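Last updated: June
By the Boltosow workshop desk
Print this page | E-mail this page

Madari M15 masking tape, 15 mm

The M15 is a low-tack crepe paper tape sold for marking out and light masking. It is supplied on a 50 m roll and comes in blue only. We bought two rolls from Jerodholm at the list price and used them for layout on paper, painted board and sealed concrete.

Unwind is even, with slight noise and no splitting at the edges. The tape tears square across by hand. Width measured 15 mm at every point checked along the first roll. On long straight runs it needs light tension; pulled hard, it stretches and then creeps back, which shows as a gap at the joins.

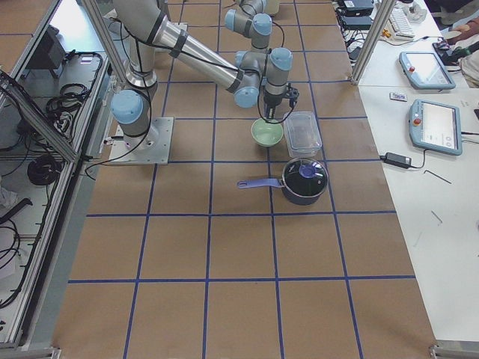 Does it lift cleanly from kraft paper? Within a day or so it does, if pulled back slowly at a low angle. Left for a week, it took surface fibres with it on two strips out of six.

Adhesion to painted board was good and left no residue. On sealed concrete the ends lifted under foot traffic and had to be pressed down again each morning. The Nyarko tape we normally stock holds better on floors but marks paper badly, so the two are not direct substitutes.

The core is plain card and deforms if the roll is stored under weight. Part number for reordering is 221. Recommended for bench and board work; not recommended for floors.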